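The Seventy-Nine

The planner had passed 1000 runs overnight, and Gaetano Bassi wanted everyone to clap about it.

"A thousand," he said. "No failures. Not one."

Ljubica Vidmar did not clap. She had her coat on still. She asked what the success check was.

"The success check is that it succeeded."

"According to what?"

He turned his chair back to the screen, and she took that for the answer. She had been at Curnine long enough to know what happened when Gaetano wrote the test and the thing being tested in the same week. In April he had shown them a grasp checker that reported a firm hold whenever the fingers were closed. The fingers closed beautifully on nothing. The customer at Stevard had watched it close on nothing for most of a morning before somebody picked up a phone.

She hung up the coat and pulled the logs herself.

They were very clean logs. Plan found, plan executed, goal reached, over and over, down the page like rain on a window. She scrolled until her finger got tired and then she wrote a script, which she should have done first. The script said that in 79 of the runs the goal had been reached before the arm moved.

"Gianni," she said. "Come and look at this."

Gianni Sartori came over with his soup. He read it twice.

"Maybe it started there," he said.

"Started with the marker in the cup?"

"The randomizer could do that."

"Could it?"

He ate some soup. "No," he said.

Gaetano said from across the room that 79 was noise, and that the planner was sound, and that Concetta Valentini had already told the people upstairs. That last part was the real argument and they all knew it. Ljubica said fine, then it wouldn't hurt to watch one. She picked run 29 because it was the first of the bad ones, and she stepped it forward by hand.
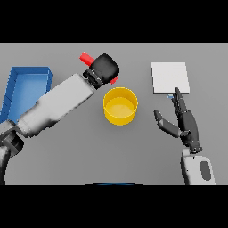 Run 29 had a plan so short she nearly laughed: go to the cup, open, done. She stopped the playback with the black gripper still closed on the red marker, up above the yellow cup, and looked at what the log had to say about that same tick. Goal reached. The marker was no more in the cup than she was.

"It's over it," Gaetano said. He had come to stand behind her after all.

"Over it."

"Within tolerance, in the plane."

"In the plane," she said. "So you never check the height."

He was quiet. Gianni had stopped eating.

"It would have dropped it in," Gaetano said. "It's obviously about to drop it in."

"Then let it, and check afterward."

"And if it passes?"

"Then I'll say it passed."

He went back to his desk. She could hear him typing, fast, then slower. Upstairs a chair scraped and somebody laughed, probably Concetta, probably still on the good news. Ljubica added one line to the check, for height, and set all 1000 to run again from the top. The first three came back while she was looking for a pen. She wrote them down: pass, fail, pass.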